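Larnar Camera Tripod and Arm Kit
Product code LR-200
Supplied by Kodmont

The Larnar kit is intended for members of home and shared workshops who are building a small robot arm and wish to plan its camera position before cutting or drilling. It consists of a three-legged stand, a pan head and a set of room models for use in the simulator.

The stand model has a center column, and spreader bars brace the legs from a central hub. A small camera mounts above the pan head.
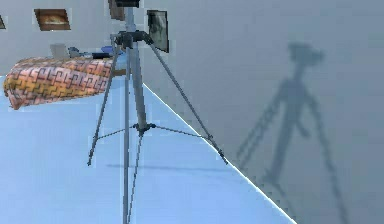

Leg length is set in steps of 25 mm. Builders should enter the measured height of their own bench before running the arm, and should repeat the camera check whenever the stand is moved. Room files prepared for the Grullham workshop by Beril Kocabaş are included and may be edited freely.

Light direction can be changed in the room file. Shadows from the arm affect simple color tracking, and a test at two light settings is advised.
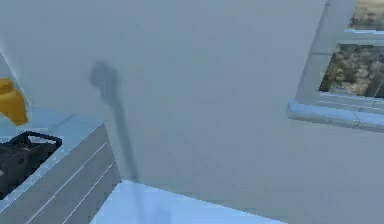
Arm shadow on the wall between cabinet and window, simulator view.

Warranty: 3 years on metal parts
Spare feet: sold in packs of 3
Technical contact: Ferhat Akyol, Kodmont parts desk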